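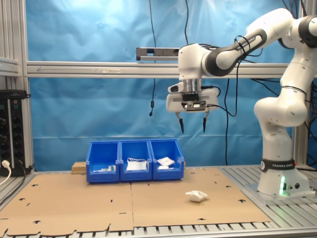
A Franka Emika arm on its mounting plate.

The box after the box

When my wife and I moved to Brommont, we came with 86 cardboard boxes. I know the number because the moving company, Drukero, wrote it on a yellow paper and asked me to sign it twice, once at the old door and once at the new one. It was the same number both times, and the man was very satisfied. Then he drove away, and we stood in a living room where the only place to sit was on the books.

I have thought about cardboard much more in the time after that evening than in my whole life before it. One unpacks for a week, perhaps two, and during those days the box is only an obstacle between you and your frying pan. But then the pan is found, the box is empty, and you have it in your hands and must decide. It is a good box. It has one torn corner. It has carried dictionaries down four floors and up two. To throw it away feels a little bit rude.

In the country where I grew up, my mother kept her boxes behind the wardrobe, flat, with the largest at the back and the smallest at the front, like a family waiting for a photograph. She had a box for the winter hats and a box for the summer hats, and when the hats changed place she changed the labels too, by crossing out one word and writing the other. After many years such a label was difficult to read. We children knew anyway which box was which, from the smell.

I believed for a long time that this was a habit of poor times and that it would disappear with her generation. In Brommont I learned that I was wrong. The town has a swap shelf in the entrance of the old post office, and what goes from it fastest is not the novels or the jars. Boxes go first. In September, when the students come and others leave, a clean stack put out at eight in the morning is gone before lunch. I have seen a young woman carry seven of them on a bicycle, and she did not look like a person who does it for the first time.

So I started to ask people what they do with them. I asked neighbors, I asked at the bakery, and I asked by letter in this magazine, in a small notice that I thought would bring me three answers. It brought almost 100. Some were on postcards. Two were written on cardboard, and one of these had arrived with no envelope, only with the address and the stamp, and with a piece of brown tape still on it.

The answers had one thing in common that surprised me. People apologized. They wrote "I know it is silly" or "my husband laughs at me," and after that came a full page, very exact, about which kind of box is good for what. Banana boxes are loved by everybody, for the holes that you can put your hands through. Wine boxes are loved for the dividers. Shoe boxes are for letters and for receipts. Boxes that held diapers are said to be very strong, and one father wrote that he still keeps his tools in them, though his daughter now has a driver's license.
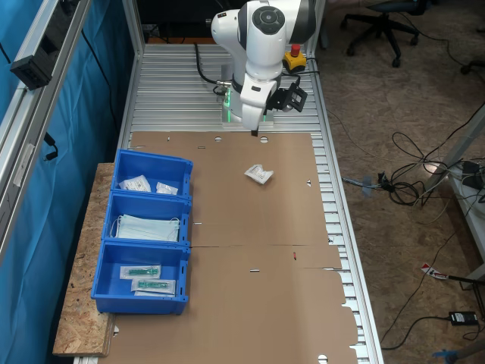
Most people think of a box as a thing with an inside, and they stop being interested when the inside is not needed any more. The letters showed me another group, smaller and more serious, for whom the real life begins when the box is opened along its glued edge and pressed flat. They want the sheet. A sheet can lie under a car, under a leaking houseplant, under a child with paint. It can lie on a workbench, like the brown one in the photograph that covers most of the metal profiles, and then the bench has a skin which can be changed when it becomes ugly. A woman in Sisay, a village half an hour from us, wrote that she has had the same sheet on her sewing table for 14 years. She turns it every spring. By now, she says, it is soft like felt and she would not know how to cut on anything else.

I went to visit her, because I wanted to touch it. It was true, it was soft. There were thousands of small lines in it from the tracing wheel, and in one corner a telephone number and the word "zipper." She did not remember whose number it was. We drank coffee in the kitchen, and she showed me how she opens a box: never with a knife, always with a wet cloth laid on the glued flap, and then she waits. The glue in many boxes is made with starch, and it lets go if one has patience. If it does not let go, she takes a dull butter knife and speaks to the box quietly in her own language. I tried the method at home. It took me longer than hers, and I made a hole, but I understood why she likes it. Your hands are busy and your head is free.

Gardeners are perhaps the greatest eaters of cardboard. They put it on the grass where they want a new bed, pour water on it, and cover it with compost. The grass below gets no light and gives up. The worms come from underneath. In spring you can plant through what is left. I received so many letters about this that I had to make a separate pile for them, and they did not agree with one another about anything. Must one remove the tape? (Yes, all of it, I can say this now from my own experience, for plastic tape comes back out of the soil like a bad memory.) Is printed cardboard allowed? Is it better in the fall or in early spring? Does it bring slugs? About the slugs there were very hard words.

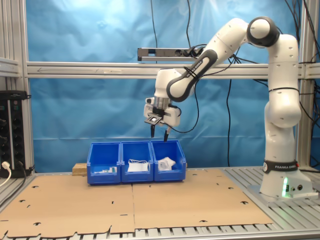 Ilari Peltonen thinks that all of us are too sentimental. It is a packaging material, he told me on the telephone, and the best thing you can do for it is to put it in the paper bin the same day, dry and clean, so that it becomes a new box while its fibers are still long. Everybody who keeps a box in the basement until it smells of mushrooms has taken a good raw material and made trash from it. He was friendly about it, but he did not give me one centimeter. I asked him if he had really no box at home. There was a pause, and then he said that the Christmas decorations were of course a different matter.

I think that he is right about the mushrooms. Our own basement is humid, and when I went down after this conversation I found that the lowest row of our boxes had become weak in the knees. The one with the ski boots had given up completely. Cardboard takes up water from the air and from the floor, slowly, without any noise, and a wall of boxes that was safe in June can lean in November. Several readers put wooden slats under them. One uses old oven racks. I bought two pallets from Wovach, the building supply store behind the train station, where they looked at me with some pity and gave me a third one for free.

There is also the matter of the insects. I do not want to frighten anyone, but the small channels inside the corrugated board are warm and dark, and many animals are of the opinion that they were built for them. Silverfish like the glue. Whoever stores wool or paper in a box for a long time should look inside it twice a year, and a box that stood in the back room of a grocery store should not go into the bedroom closet at all. For long storage of photographs or papers there is special board without acid. It costs real money, and I have bought it only for my mother's letters.

About children I do not need to write much, everyone knows it. You buy the kitchen stove made of wood, it comes in a box, and for one week the child lives in the box. Our neighbor's son had the one from our refrigerator. He had asked for it before the refrigerator was ordered. It was at first a ticket office, then a lighthouse, and then it rained, and his father carried it to the curb after bedtime and reported the next day a very sad breakfast.
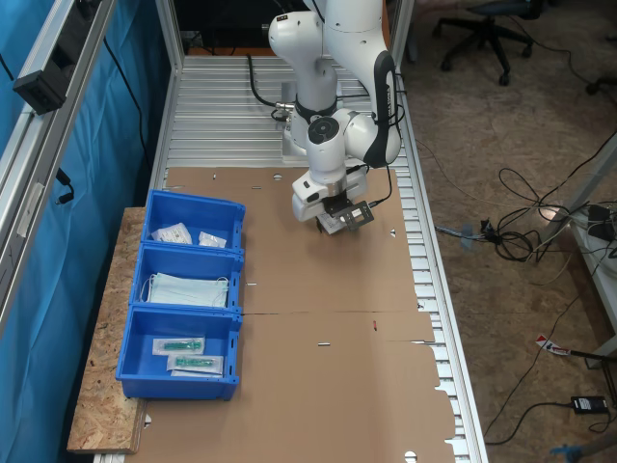 It depends on how you fold, a reader from the upper part of town wrote to me after she had seen my notice. She signed only with her first letter, M. Her complaint was that people always talk about keeping or not keeping, and never about the fold, although a box that was folded wrong one time is finished in any case. You must let it close along its own creases. If you step on it, you break the little waves in the wall, and from that day it will bend at this place and not where it should. She asked me to print that, and I have printed it.

I went back to my own stack after her letter and looked at it with shame. Almost every one had the mark of my shoe. I took out the ones that were still straight, put a string around them, and carried them to the old post office before breakfast. The rest went under the hedge, where I want to have currants next year. I wet them well. I removed the tape – it took the whole morning, and my thumbnail has still not forgiven me.

From the boxes that came with us we have kept seven. Two are for the winter clothes. One is for cables that belong to nothing, and I am not permitted to open the discussion about this one again. Three are empty and stand flat behind the wardrobe, the largest at the back. On the last one my wife has written "hats," and when it became warm she crossed the word out and wrote "gloves," though as far as I can see the hats are still in it.

Letters about slugs can be sent to the editorial office until the end of September. Please write on one side of the paper only.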